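Home-built arm moves on to laundry

19 November 2023

STOVWOOD - A home-built robot arm named Zodier has been moved from block stacking to handling clothes, builder Unnur Þórarinsdóttir reported this week. The work is done on a table in a living area, with a camera mounted at the wrist.
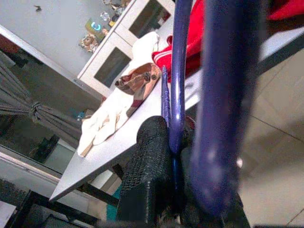 Wrist camera view over the table, with white cloth and red fabric beyond the fingers.

Þórarinsdóttir began the build in August. Parts have cost $1,295 to date. Alcides Apaza wrote the grip controller, which limits closing force and reopens the fingers if the motor current rises too fast. Of 69 logged attempts to pick up a garment, 40 ended with the cloth clear of the table. Thin cotton accounted for most of the misses.

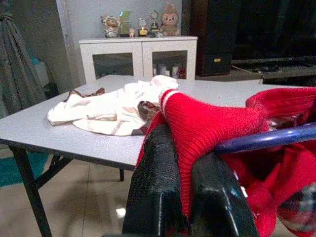 Red knit garment held in the black gripper fingers.

Knitwear is easier to grasp but harder to release - ribbing tends to catch on the finger edges. Apaza is testing a slower opening cycle that adds 3 seconds to each release. Folding has not been attempted.

Drawings and controller code will be posted to the Greren workshop page once the wiring is final.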